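Girls' Hoops | Features

November 17, 2025
By Nima Karimi

The bus from Tirkwood got in late, and Edileuza Falcão was already on the side court with a ball under each arm, chatting with the woman who runs the snack window as if they'd known each other for years (they'd met that morning). She is a junior, a point guard, and the kind of player who makes a gym feel smaller and friendlier just by walking into it.

I first saw her play in August, at the outdoor run in Bevan, where the rims are stiff and the wind takes anything with too much arc. She missed her first 4 shots and kept right on shooting, which I liked, and then she started getting downhill and finding Frøydis Torvik in the corner, over and over, until the other side quit leaving the corner at all.

Against Wultmont last week she had 14 assists and 8 rebounds, and what her coach, Cremilda Cordeiro, wanted to talk about afterward was a single box-out in the third quarter. "She gave up four inches and a lot of pounds and never moved her feet," Cordeiro told me, and then she told me again on the way to the parking lot.

The jumper is still a work in progress. Jailson Barbosa, the team's shooting coach, has her taking 100 free throws before she's allowed to touch the three-point line, and she grumbles about it in the nicest possible way. The elbow has come in a little and the ball is leaving her hand sooner.

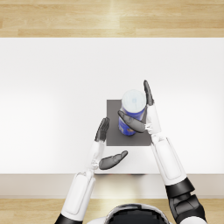

Will she play off the ball at all this season?

Cordeiro plans to use her there in short stretches, mostly when Torvik brings it up, so that she can catch on the move and attack a defense that's already leaning.

Next up is the trip to Stidska, a loud old building with a dead spot near the visitors' bench that every guard in the league learns the hard way. Falcão found it as a freshman, dribbled off her own shoe, and says she has been looking forward to going back ever since.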